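Drastarura Kitchen Pack for simulated arms
Reviewed by Yesenia Huanca
August 22, 2020

Sold by: Prernberg
Licence: single seat, one year, renews unless you cancel
Price: 150 euros, or 101 if you already hold the Taipe base licence
Needs: Taipe simulator, a proper graphics card, patience
Our rating: try the demo first

Prernberg says the Drastarura pack will "take your arm from first grasp to full kitchen work". I have read that sort of line on a good many product pages and I still don't know what full kitchen work means. What you get for your money is a set of 11 rendered kitchens, a library of loose objects to put in them, a white arm with a gripper already fitted, and a task editor that lets you say which thing should end up where. There is no hardware in the box. There is no box.

I ran it for two weeks on the office machine, mostly in the evenings. Installing it took one evening by itself, as the licence tool refused to believe I had Taipe until I put Taipe on a second time. Support answered the next day and told me to do what I had already done.

The kitchens are nice to look at, I'll give them that. Timber worktops with a grain you can see, painted cupboards, things left out on the side as they would be in a house. Whether any of it helps is another matter. A policy trained on pretty counters still has to cope with your own ugly one, and the product page has no results from a real arm at all. I asked for some. Percy Mosquera at Prernberg wrote back that a report was "in preparation", and I have had nothing more.

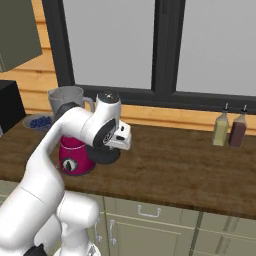 The task editor is the part I would pay for, if I were paying. You pick an object, pick a target, set how much the starting positions may wander, and press go. It ran 50 resets in a row without falling over, and the older Lillard pack never managed that on the same machine. Lighting can be changed too, though the slider goes from dull to slightly less dull and I stopped touching it.

Contact is where I lost faith. Smooth round things creep out of the fingers as if they had been buttered, and the only cure I found was to turn the friction up to a value no real surface has. Liquids aren't simulated. The manual admits this on its last page – the sales page doesn't mention it – so any pouring task is a matter of tilting a bottle and calling it done. Doors and drawers open, but they all weigh the same.

My colleague Aatos Sjöberg liked it more than I did. He teaches, and he wants something students can break without a repair bill, which is fair enough. For him the demo kitchens may well be all he needs, and those are free.

If you have a real arm and a real worktop, I'd wait for the report. The yearly renewal is switched on by default and the setting is under Account, then Billing, then a link marked Other.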